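Desamberg Handling Set: collection rules and data card

Maintained by Siwan Lougher. Labeling rules by Nadiia Savchuk.
Release 2, September

What is in the set

The set holds 225 episodes of household handling, recorded with hand-held grippers at tables, counters and shelves in lived-in rooms. The tasks are folding, unfolding, stacking, sorting and putting away. Each episode has wrist video, gripper opening, estimated tool pose and a one-line task text.

Release 2 replaces release 1 completely. Please don't mix them. The pose convention changed between the two and the episode numbers were reassigned.

Folder layout

episodes/ one folder per episode, numbered from 0001
calib/ lens and finger calibration, one file per tool
tasks.txt task texts with their short codes
rooms.txt room codes, lighting notes, surface notes
rejects.txt episodes left out of the release, with the rule number

The loader is in the Zhuravel repository, under readers/. It expects this layout and will stop with an error if calib/ is missing.

Rules for recording

These are the rules operators worked under. They are numbered because rejects.txt refers to the numbers.

1. Get permission from the person who lives in the room before any recording starts. Permission covers the room as a whole and can be withdrawn later. If it is withdrawn, every episode from that room comes out at the next release.

2. Remove or turn over anything with a name, address, account number or face on it. Mail, prescription labels, school papers and family photos are the usual ones. Printed covers of published books may stay.

3. Leave the rest of the room alone. Don't bring in a backdrop, and don't clear a surface down to the bare top unless the task calls for it.

4. Start with the fingers open and the target in view. Hold still for one second before moving.

5. One task per episode. If you drop the target, pick it up and carry on, and mark the episode "recovered." If you knock over something else, stop and discard the episode.

6. Keep your free hand out of the wrist view unless the task text says "two hands."

7. Check the finger pads and the lens at the start of each session. Wipe both with a dry cloth. Write down the tool number.

8. Stop when a person or pet enters the room. Don't restart until they have left or have agreed to stay out of view.

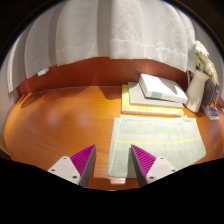 Rule 3 is the one we get the most mail about, so it gets a longer note. Background objects belong in the data as long as they are safe to work beside. Before an episode, the operator picks out the target, then looks for anything close to it that could tip or spill. With the towel lying directly in front of the stacked books and a vase of dried flowers just to the right of the stack, the books and the vase are both neighbors under this rule, and the open left side of the table is the preferred place to move through. Neighbors may be shifted by a hand's width if the operator judges that a normal motion would hit them. They should not be taken off the table. Any shift is noted in the episode file under "moved."

Glossy tops need a second look. Reflections on varnish can upset the pose tracking, mainly when the tool is low and most of the view is table. We ask operators to leave the curtains as they find them and write the lighting into the room notes. If tracking is lost for more than two seconds, the episode is rejected under code T and doesn't count against the operator.

Rules for labeling

Task texts are written in plain words and name the target by type and color: "fold the green towel in half." Brand names and book titles are left out, even when they can be read.

Labelers mark first contact, last contact and the final release. First contact is the first video frame where a finger pad visibly presses on the target. A finger that passes over cloth without pressing on it is not in contact. With soft items this is hard to judge from the wrist view alone, and two labelers mark every cloth episode separately. Where they disagree, Nadiia makes the call and the episode gets the flag "adjudicated." There are 56 of these in the release. If your work depends on exact contact timing, leave them out and see whether your results change.

"Success" means the end state matches the task text. It says nothing about how neat the result is. A crooked fold is still a fold. The field was set by the labeler and never by the operator who recorded the episode.

Rejected episodes

Rejected recordings are deleted after the release is frozen. Only the line in rejects.txt is kept, with the rule number or the T code. Rule 5 and rule 6 make up most of that list. Anything rejected under rule 1 or rule 2 is deleted the same day, including the backup at Grivelum.

Known problems

Cloth tasks are mostly towels and napkins. There is very little clothing.

Left-handed operators are underrepresented.

Room notes from the first few sessions are thin. Lighting is given only as "day" or "evening" and the surface notes are blank in places.

Gripper opening is measured at the drive and does not include bending in the soft fingers. When they press hard on something, the real gap at the tips will be wider than the number in the file. The calibration files have no correction for this.

Suitable and unsuitable use

The set was made for training and testing manipulation policies on light household items. It was not made for safety testing. Passing on this data does not show that a robot can work near people, and we ask that it not be quoted that way in a risk assessment. Anyone putting a trained policy on a real arm should still set speed and force limits in the controller, keep the stop button within reach, and do the first runs with nothing breakable on the table.

Please don't use the set to identify homes or the people who live in them.

Changes and contact

Corrections go through the Nemard tracker. Give the episode number, the field and what you think it should say. Questions about permission or removal go to Siwan directly and are handled before anything else in the queue.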